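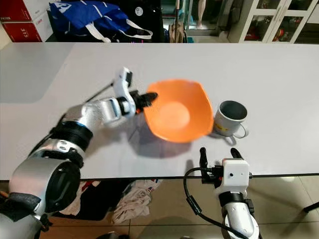
Orange bowl and mug on the white table.

Sevisside Table Setting Set

README, version 4
Saturday, March 10, 2018

Overview

This set covers the laying and clearing of a small table for one person. It was put together for the Brennan household inventory, which needed a consistent record of everyday tableware in ordinary use. The release holds 2,377 pictures, all from the room in Sevisside. Each has one row in the index file.

Scope

Included: plates, bowls, mugs, flatware, placemats, and the table surface under them. Food, glassware, and serving dishes are out of scope. Floor items and background furniture are not labeled, even where they show.

Item names

Names are kept short and follow shape first, color second. "Bowl, orange" is used for any orange bowl regardless of rim. "Mug" is used for any handled cup with straight sides. Stickers and printed labels on a mug are recorded in the notes column and do not change the item name.
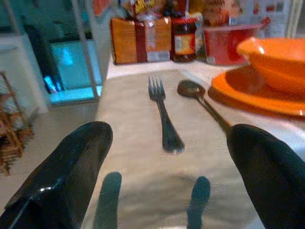

Place settings are labeled by layer, from the table up. The table is layer 0, the placemat is layer 1, and anything resting on the placemat is layer 2. A stack is entered as one group with the lowest item first, so the orange bowl standing on the orange plate is written "plate+bowl" and takes a single group number. A fork and spoon on the same beige mat get separate rows. If a plate only touches the edge of the mat, it is entered at layer 1, with "edge" in the notes column. Flatware angle is given as straight or diagonal; no degree values are supplied.

Files

index.csv: one row per picture
items.csv: one row per labeled item or group
names.txt: the permitted item names
notes.txt: changes between versions

Text columns are UTF-8. Empty cells mean "not checked" and should not be read as "none."

Splits

Main: 1,177
Check: 700
Held back: 500

The held back part was fixed in version 2 and has not been changed. Main and check were redrawn in version 4 after duplicate rows were removed.
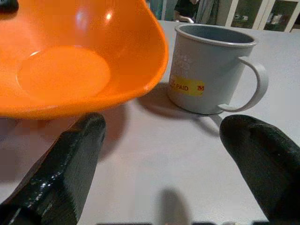 Bowl and gray mug. Notes column entry: yellow sticker, "PAID" in red.

Known issues

Gray and white mugs are easily confused under changing light. Color entries for mugs should be treated as low confidence.

Raised lettering in the same color as the item is marked "present" and is not transcribed.

Spoon handles that are partly hidden are labeled to the visible end only. Versions before 3 estimated the full length, so the two should not be mixed.

Viewing

The index opens in Fluso or any spreadsheet program. The Jorer import script expects the original column order.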